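Bridstead Ilix

The Bridstead Ilix are a semi-professional basketball club based in Bridstead. They play at Kiludeo Hall, which seats 561, a figure the club has rarely needed to test. 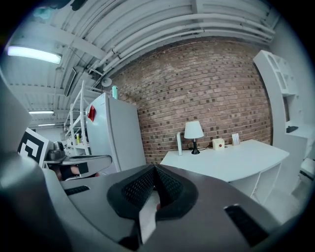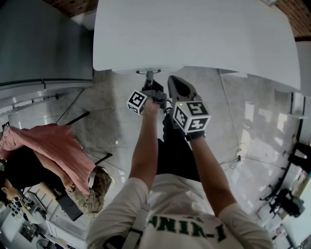 Under coach Géza Virág the team lost 20 games in a row, a run he described as "early season form" - it ended in November of the following year. Guard Iman Chraibi led the club in scoring for six seasons, and in technical fouls for all of them.

See also: Seo Cup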